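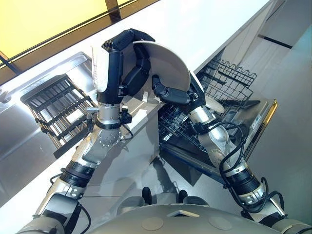
Skumska Community Meals
Progress report to the Mulligan Fund, second period

Summary

The kitchen at the Skumska hall has been serving since March and the grant is being spent close to plan. We are behind on one item, the cold storage, and ahead on another, the evening cooking classes. Details are under each heading, in the order used in the grant agreement.

Meals

We agreed to reach 400 meals a month by the end of this period. We passed that in May, dropped below it in July when the schools were out, and were back over it in August. The July drop was larger than we planned for. Families who eat with us during the school year were away or had children in day camps that provide lunch. Next summer we would like to move part of the July food budget into September, when demand jumps, and we ask the fund to tell us whether that needs a formal change to the agreement.

Soup and a baked dish are still the core of the menu. Rice dishes have done better than pasta. We dropped the Tuesday-style set menu used in the first period, where everyone got the same plate, and now offer two choices. Food waste went up for the first few weeks after the change and has since come back down.

Home delivery

The delivery route now covers Mernatov and the lower half of Skernoris. There are 38 households on the list. Most are older people living alone, and a few are parents with new babies who stay on the list for a month or two and then come off. The upper half of Skernoris is still not covered. The road work there is supposed to finish in October, and we will add those streets once the bridge is open to vans – the detour makes the route too long to keep food at a safe temperature.

We changed the containers in June. The old lids came off in transit. The new ones cost more per unit, and the difference has been taken from the supplies line, where there was room.

Cooking classes

The agreement called for six evening classes in this period and we held nine. They start at 6:30 p.m. and run two hours. The most popular were bread, canning, and cooking for one. The knife skills class was poorly attended and we will not repeat it under that name, although the same material could be folded into the others.

Of the people who filled out the form at the end of a class, 96 percent said they would come to another. We do not put too much weight on that figure, as people in a hurry tend to leave without filling out the form. Several asked for a daytime class. We plan to try two in the next period, at 10 a.m., and see who comes.

Cold storage

The walk-in cooler has not been installed. The first supplier withdrew its quote in April, and the second needed a floor load survey before it would commit. The survey is done and the floor is fine. Delivery is now expected in November. Until then we are renting space from the grocery warehouse in Mernatov, and that means two extra van trips a week. The rent is being paid from our own reserves and is not charged to the grant.

Staffing

Both paid kitchen positions are filled. The part-time driver position was open for seven weeks in the spring and is now filled as well. Everyone who handles food has a current certificate. The county inspection in June raised one point, a missing thermometer log for two days, and we have moved the log to the wall next to the serving hatch.

Budget

Wages and food are both within the agreed amounts. Fuel is over, mainly due to the warehouse trips and the detour in Skernoris. Equipment is well under, and will stay that way until the cooler is paid for. A full breakdown by line is attached as a separate sheet.

Next period

Install the cooler and end the warehouse rental. Extend delivery to upper Skernoris. Run the two daytime classes. Send the fund a revised summer plan before the end of January, with the food budget change set out month by month.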